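This site uses cookies to remember your settings and to count visits. Accept all | Only necessary | Read our cookie policy

From the workshop: the Gevix arm in March

Last month I promised to write again when the arm could close its fingers without complaining. It does so now, and I am pleased to report it to the members who lent me tools and a corner of the long bench.

For those who joined after the winter, Gevix is my small robot arm. I started it at home in the kitchen, but my family likes to eat at the table, so I moved it to the shared workshop. The base and the first two joints come from a used Stamar kit. The wrist I drew myself, and I drew it again three times, which I am a little ashamed of. The power supply is from Tichý, the shop behind the station, and cost me less than a pair of shoes.

Most of this month went on the gripper. The old fingers were too soft, and when they met something heavy they bent to the side like wet bread. The new pair is stiffer and narrower at the tip. Each finger moves on a short link, and I had to drill the holes again because my first ones were not parallel. It was a very small mistake at the bench and a big one at the tip, where it became 6 millimetres. Please measure from the same side each time. I knew this rule and did not follow it.

I have also put the small camera at the wrist, looking forward between the fingers. The cable was the difficult part. It must be long enough for the full turn of the wrist, but when it is too long it hangs in front of the lens. I tried three ways to guide it and in the end I fixed it with a loop of old shoelace, which is still the best solution I have. The picture comes to the laptop at 20 per second if the light is good. In the evening, with only the bench lamp, it drops to 8, and everything the arm passes over becomes a smear.

The software is called Brarkolus. The name came from a mistake on the keyboard and I kept it. At present it can do only simple things: go to a place I have taught it, go down slowly, close, come up, go home. I use a woven basket and a roll of yellow packing tape for practice. The tape is quite easy for the fingers. The basket is harder, as its side is uneven and the motor does not always understand that it has already touched something. I now limit the current, so the fingers stop earlier and do not crush the weave. The whole arm can lift up to 275 grams with the elbow bent, and much less when it is stretched out.

Next I would like to make rubber pads for the fingertips. If somebody has a piece of bicycle inner tube without too many patches, I will take it with thanks. I also look for a spring thinner than the ones in the blue drawer. You will find me at the long bench most evenings after seven, and you are welcome to try the controls. Only please keep your sleeves away from the elbow joint, it has no cover yet.
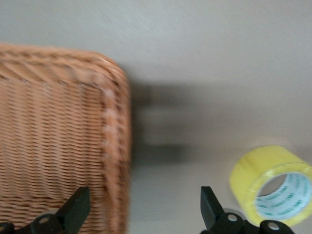
The drawings for the wrist are in the folder next to the drill press, the newest version on top. I have written the hole distances in pencil, so if you copy them, please check with me first, as I may still change the last one.

You receive this newsletter as a member of the workshop. Unsubscribe | Change your email address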